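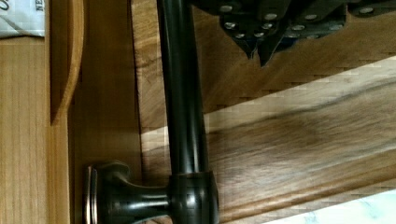 What we got done since the September update

Hi all — a shorter report than last time, mostly because the work has been steady! The grant was for writing house rules for robots in home kitchens, and we now have a full draft. It runs to 18 rules, down from the monster list I sent you in the spring (sorry again about that one). Bramley and Brakora have both read it and sent comments, and I've worked in nearly all of them.

The rule that took longest is the one on cabinet pulls. We ended up saying the fingers should pause short of the handle, then close slowly, and that the arm should let go if the door resists. Bramley wanted a single force limit for every door. I'd like to keep it per cabinet, and we're still going back and forth on that.

We also logged 1,866 approach attempts, and 800 of those have been checked by hand against the draft.

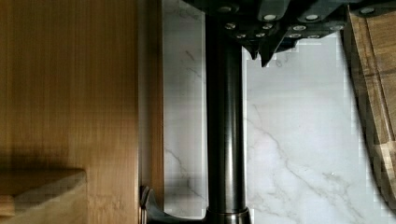 Stopping distance is the part I'm most pleased with. The old wording just said "keep clear of fixtures," and everybody read it differently. The new wording names the fixtures one by one and gives each its own slow zone. A tall dark metal column with pointed fingertips that close to its top is exactly where I want the arm crawling, and the marble behind it gets its own line too (a chipped slab is a very expensive apology). Başaran is turning the slow zones into a one-page checklist for operators.

Money and what's next

We're under budget on travel and $500 over on replacement finger pads, so I'd like to move that amount across if you're okay with it. Next up is the rest of the hand checking, then a trial of the checklist at Rekance with people who haven't seen the draft. I'll send you their marked-up copies along with mine.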